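Re: [tonmont-home] stacked or side by side?

> We're down to two layouts for the laundry closet and
> I keep going back and forth. Does anybody really use
> the little bottom drum on those towers, or does it
> just sit there? And did yours go on tile?

Oh, I use mine constantly! Socks, dishcloths, the baby's bibs, all the stuff I used to save up for a week goes in the bottom one. We have the Drarnamine tower, 8 months now. Double-drum models have the small door low down and the big one over it:

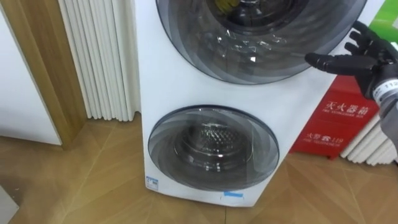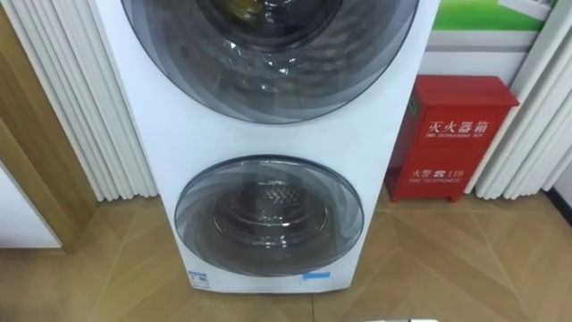
My knees do notice how low the bottom door is – I keep a footstool from Leretti next to it and sit down to unload. The big drum is at a great height for me (my mother-in-law is shorter and disagrees).

As for the floor, we went straight onto wood, no tile. I put a thin mat under the feet for the first month and then took it out again. Do measure the closet door, though! Ours had to come off its hinges and we still only had 7 inches to spare at the turn in the hall.

The folks at Cheng on the Tonmont road hauled the old washer away for free, so ask about that before you pay anybody. Side by side is nice if you want a counter for folding – I fold on the bed anyway.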